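Work Surfaces for Small-Parts Sorting
Speaker notes, session 2, Zoslow workshop series
Wednesday, July 31, 2024

Opening. Say who the talk is for: people who set up tables for shape blocks and similar small parts, and who have to lay them out the same way more than once. Skip the history slide if the session starts late.

First point is the surface. A perforated table is good for fastening things down and poor for setting small things on. A block with a narrow base can land half over a hole and lean. The Lukholm tables in our April trial had this problem, and 21 of the 77 placements had to be redone. Laying a board over the holes fixed most of it. Give both figures, then move on.

Second point is the board. Pale wood is the default because saturated colors separate from it easily. Mention grain. Strong figure looks nice and makes a poor position reference, as it changes from one board to the next. If positions matter, measure from a corner.

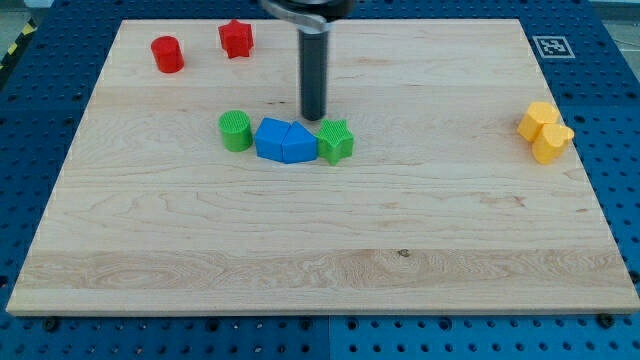 LAYOUT NOTES

Maple board on the blue perforated table. Point out the green and blue blocks lined up in the middle, then the red cylinder and red star toward the back. Pause here so people at the rear can look.

Color first, then shape. The two blue pieces pressed together are the useful case: one is cube-like, the other a house-shaped prism. Sorting by color puts them in one group. Sorting by shape splits them, and the green star then belongs with the red one. Ask the room which rule they would write down -- expect disagreement, allow 2 minutes.

Contact between blocks. Parts that touch are harder to pick up one at a time than parts with a gap. The Miltari layout sheet asks for a finger's width between pieces. The Christodoulou sheet permits contact. State which sheet is in use before anyone starts.

Texture. The green cylinder has a crosshatched top. Treat texture as a separate column on the sheet, after shape.

Questions. Likely one on board thickness; refer to the handout, page 2. Leave the layout slide up during questions.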